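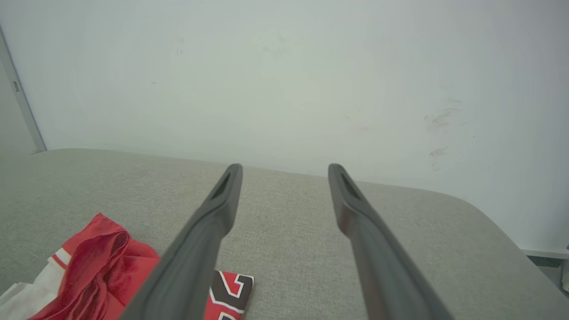
Plilla 腕部观测夹爪是一套面向柔性物体操作研究的两指末端执行器，由 Pirnton 提供，配套数据处理流程与参考策略。本型号的核心是腕部近距离视角下的抓取点预测方法：策略网络只读取腕部相机图像和夹爪开合量，不依赖外部固定相机，也不需要衣物的三维模型。织物任务的难点在于目标没有稳定外形。以浅灰色软垫面上揉成一团的红白相间球衣为例，褶皱处有高光，印有黑色白边字符的部分压在左指下方，仅凭轮廓无法判断哪一处是边缘、哪一处是折叠后的内层。Plilla 的做法是把指尖在图像中的位置作为固定参照，预测指尖到候选抓取点的相对位移，而非输出目标在世界坐标系中的绝对位置。

产品构成
夹爪本体（两指，平行开合，深灰色哑光指体，近指尖处设长形凹槽）
腕部相机及安装支架
控制器与供电线缆
Hartono 数据集访问许可（单机构）
Stindumar 训练与部署软件
参考策略权重，共 2 组：单层提取、边缘展开

方法说明
输入为连续 6 帧腕部图像与对应的开合量。编码器逐帧提取特征，时序模块合并后输出一段长度为 10 步的动作序列。控制端执行序列的前半部分，随后重新推理。相邻两次推理的重叠部分按时间加权平均，以减小指尖在接近织物表面时的抖动。

指体始终出现在画面下部，这一点在训练中得到利用。软件在启动时对指尖位置做一次标定，并将标定结果作为附加通道送入编码器。更换指体或重新安装相机后须重新标定，否则位移预测会出现系统性偏差。标定程序见 Stindumar 安装目录下的说明文件。

抓取点预测头输出一张热力图和一个接近角。热力图峰值低于阈值时，策略不下探，改为执行一次小幅横移以获取新的视角。阈值可调，默认值适用于中等厚度的针织与梭织面料。

训练数据
Hartono 数据集当前版本包含 638 段遥操作演示，内容为衣物在软质支撑面和硬质支撑面上的拾取、翻面与展开。每段演示保存腕部图像、关节状态、开合量和操作员标注的阶段边界。软质支撑面的数据单独分组，供用户研究支撑面形变对下探深度的影响。失败片段予以保留，并附失败阶段标签，默认不参与参考策略训练。

实验结果摘要
方法负责人 Farah Subramaniam 在技术报告中对相对位移输出与绝对位置输出做了对照，两者使用相同的编码器和相同的演示数据。主要结论如下。
相机支架发生轻微移位后，相对位移输出经重新标定即可恢复，绝对位置输出需要重新采集部分数据。
在软质支撑面上，两种输出的差距大于硬质支撑面。误差主要来自下探阶段：指尖压入垫面后，织物与垫面同时形变，图像中的边缘随之移动。
当衣物颜色与支撑面接近时，两种输出的表现均下降，差距不明显。
去除指尖标定通道后，接近角误差增大，热力图峰值位置变化较小。
完整数据表和消融设置随软件包提供，本页不再列出。

适用范围
适合以下研究：单臂衣物拾取、织物边缘检测、模仿学习中的视角选择、软质支撑面上的接触建模。
不适合以下用途：湿织物处理、带尖锐配件的衣物、需要双臂协同的完整折叠流程。参考策略未针对透明或强反光材料训练。

安装与环境要求
支撑面应位于机械臂可达范围内，表面允许有弹性。照明以均匀漫射光为宜，直射光会在指体棱边和光滑面料上形成高光，影响热力图的稳定性。背景墙面无特殊要求，训练时已对画面上部做随机遮挡增强。

机械接口采用可更换转接板，订购时请注明机械臂型号。转接板不包含在标准配置内。

软件版本
Stindumar 当前版本发布于 2025年7月23日。该版本修正了重新标定后旧参数未被清除的问题，并增加了按阶段导出演示片段的功能。5月版用户可直接升级，已有权重无需转换，标定文件须重新生成。

订购选项
标准套件：夹爪、相机、控制器、软件及数据许可
研究扩展：在标准套件基础上增加备用指体和遥操作接口
仅软件：适用于已有夹爪本体的用户，需提供指体尺寸以生成标定模板

询价时请一并提供机械臂型号、控制频率和拟处理的织物类型。技术报告可随报价单索取。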